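About us

Hello, and welcome to Konach! I'm Selina Egger and I run this little outfit, which takes small groups of people out to look at big weather. Thunderstorms mostly, but I'm just as happy with a good shelf cloud or a fog bank sitting in a valley (ask Torben, he's heard enough about fog from me).

I started chasing on my own in a second-hand estate car called Grimix, with a paper map and a phone that lost signal every time I went over a hill. I missed far more than I saw. My first proper lightning photo was taken from a petrol station forecourt with half a cheese roll in my other hand, and I've still got it up in the hallway. After a few summers friends began asking if they could come along, then friends of friends, and at some point I had to get proper insurance and a bigger van.

The bigger van is Eberhard. He's slow uphill and the heater has two settings, off and desert, but he has large windows and he always starts.

Torben Albers does the forecasting. He's up before any of us, going through the model runs with his coffee, and by breakfast he'll have drawn a wobbly pencil ring on the map where he thinks things will kick off. Pendo Kombo drives and has the final say on safety. If Pendo says we're leaving, we leave, even if the sky is doing the best thing it's done all year. Cyrill Zwahlen looks after bookings and teaches our evening class on reading clouds, which runs every October once the storm season has gone quiet.

A day out with us is a lot of waiting, I won't pretend otherwise! We sit in lay-bys, we eat too many crisps, we watch small puffy clouds try to become big ones and give up. You might drive 500 kilometres and come home with a nice sunset. Then there are the other days, when a tower goes up right in front of you and the whole van goes silent, and I still get goosebumps just typing that.

We never take more than 2 guests per trip per guide, and we stay well back from hail. Bring a waterproof, a book and something to share. If you've a camera, lovely, Cyrill will help you with the settings, and if you haven't, just come and look.

Bookings for next season go through Cyrill, and there's a waiting list for the longer trips, so do get your name down early.
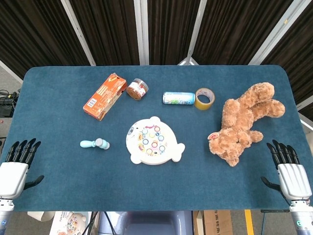
Page last changed: July 27, 2018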